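Review: the Grudley drawer-and-tabletop task kit, after a term of use

We bought the Grudley kit to test one narrow thing: whether a policy trained on short instructions can carry out a longer one when part of the job takes place inside a drawer. Most of our earlier work used open bins, and bins are too forgiving. A drawer has a front panel, side walls and a handle, and half of it sits in shadow under the top. I wanted a setup where all of that mattered and where we could reset quickly between trials.

The kit is a set of written tasks, a scoring sheet, a reset guide and a training recipe. The furniture and the snack packs are up to you. Grudley gives a range of drawer sizes that will work and says any single-drawer cabinet within that range is fine. Ours is gray and older than the project. It has a bar handle, which the guide recommends over a knob, and I would agree with that after trying both.

The method itself is simple to explain. You record demonstrations of single steps (open the drawer, take out a packet, put a packet in, close the drawer) and label each one with a plain sentence. The recipe then trains one policy on all of the steps together, and adds a small second model that decides when a step is finished and the next should start. Grudley calls this second part the handoff model, and it is the reason to buy the kit. Without it you are left guessing at time limits for each step, as we did for far too long with our Marsden setup.

We recorded 365 demonstrations over several weeks in March and April. The guide asks for more than that, but it also says the gain from extra data flattens out, and our results fit that claim. Training took one overnight run on the machine we already had. The handoff model trained in less than an hour.

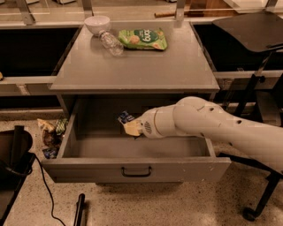

Scoring is strict. A packet that is touched and pushed counts as nothing. A packet lifted and dropped gets partial credit. Only a packet placed where the instruction said gets a full point, and the sheet makes you write down which of the steps failed. I found this tedious in the first week and useful by the third, when I could sort the failures and see that most of them were the same two.

The first common failure was a grasp near the back of the drawer. The arm would come down at a safe angle for the front half and then keep that angle further in, so the wrist met the edge of the tabletop. The guide warns about overhang in one line, and it deserves a page. We recorded 30 new demonstrations with packets placed deep in the drawer and the problem dropped to a level I can live with.

The second was early handoff. The small model would decide a packet was held when the fingers had only closed on a corner of the wrapper. The next step then started with nothing in the gripper. Shiny wrappers were worse than dull ones. Grudley's fix is a threshold setting, and raising it helped, but it also made the arm sit still for a second or two between steps. That is fine for a study. It would annoy anyone who wanted the thing to be quick.

Across 168 scored trials, the full recipe finished the complete instruction more often than our fixed-timer version on every task but one. The exception was "close the drawer," where there is nothing to hand off and both versions did equally well. The gap was widest on the longest tasks — the ones with four steps — as you would hope. I would not read much into the smaller differences. With 20 trials or so on a given task, one bad morning can move the numbers.

Some complaints. The reset guide assumes you have two people, one at the cabinet and one at the keyboard. Working alone, I spent more time walking back and forth than running trials. The labels in the sample data are not consistent, with "pouch," "bag" and "packet" used for the same object, and I had to clean them up by hand before training. The software also expects camera settings in a format that only the Brorncombe mounts produce. We wrote a converter, but a line in the manual would have saved us two days.

I looked at the Wutance kit before choosing this one. It covers more kinds of furniture and the documents are better written. It has no equivalent of the handoff model, though, and its scoring is pass or fail, so you learn that a trial went wrong without learning where. For a teaching lab I might still pick it.

For a group that studies multi-step instructions and already has an arm, the Grudley kit is worth the price. Plan for extra demonstrations at the back of the drawer, fix the labels before you train, and start with the handoff threshold one notch above the default. We are keeping ours set up through the summer and will try it next on a cabinet with two drawers, which the current release does not officially support.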